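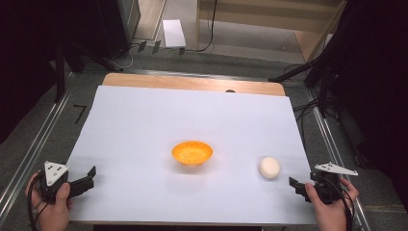

ok so I finally quit my sourdough starter. Two years of feeding it and I never once made a loaf I'd serve to company. Thread on what I'm baking now, for the three of you who asked (hi Dace)

**2/** The short version is plain yeasted sandwich bread. Flour, water, salt, a bit of butter, the little packets of yeast from the store. I start it after breakfast and we're eating it with soup at lunch time, or lunch-ish, if I forget to turn the oven on. Which happens.

**3/** My recipe is a mash-up of one from my neighbor Normunds Siliņa and one off the back of a flour bag from when we lived in Plurnport. His has milk in it, the bag one doesn't. I do half and half and it comes out soft but you can still slice it without it falling over.

**4/** Oven in this apartment is a Pluder and it runs hot on the left. I mean REALLY hot. I turn the pan at the 28 minute mark now, and that alone fixed the weird lopsided crust I was blaming on my shaping all last winter.

**5/** Things I stopped doing: the windowpane test, the spray bottle, the overnight fridge thing. Bread's fine. My kid eats it with jelly and has no notes. 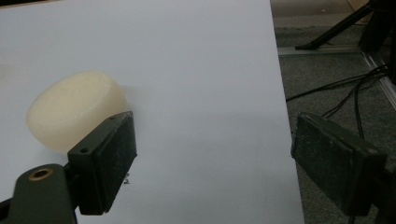 *cream on white*

**6/** Somebody asked about salt. I use 7 grams for one loaf. I tried going lower and it tasted like a paper towel, and my sister, who is very polite, put it down and asked if we had crackers.

**7/** Also please get a scale!! I fought this for so long. My cup of flour and your cup of flour are not the same cup of flour, I pack mine in like I'm building a sandcastle. Normunds told me this every time he came over and I nodded and kept scooping.

**8/** Butter vs oil: butter if we're eating it that day, oil if I want it to hold up for sandwiches through the week. I keep meaning to try lard. Dace Zariņš swears by it for rolls and her rolls are the best thing at any potluck, so she probably knows 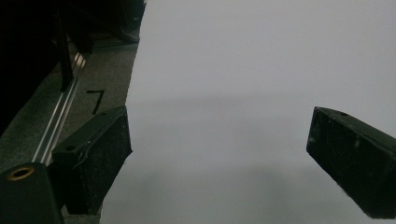

and she also does this thing where she brushes the tops with butter right out of the oven and then throws a dish towel over them until they're cool. I copied it for the sandwich loaf and the crust went from crackly to soft enough for a five-year-old with a loose tooth. Huge upgrade for zero work.

**9/** Flour. I've been buying the Raudsepp bread flour in the big sack, mostly for the sack, it's a nice sack. The all-purpose works too. It comes out a little more cakey and you may want to hold back a splash of the water. Start with less, you can always add.

**10/** If your kitchen is cold (ours is an icebox come January) put the dough in the oven with just the light on. Then put a sticky note on the oven door. I have preheated a bowl of dough under a plastic lid and I don't want to talk about the lid. 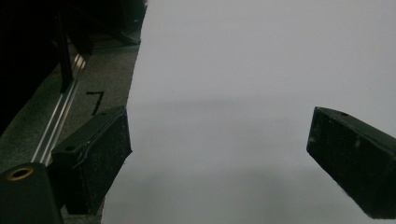 *lots of pale gray*

**11/** Freezing: slice it first, THEN freeze. I used to freeze the whole loaf like a maniac and saw at it with the Gandavholm knife my in-laws gave us. Slices go right in the toaster and you can take two at a time.

**12/** Next up is cinnamon swirl. My last one had a gap in the middle you could mail a letter through, so if you know how to keep the swirl stuck to the bread, my replies are open. I've heard egg wash and I've heard water. Will try the egg wash one first and post the slices either way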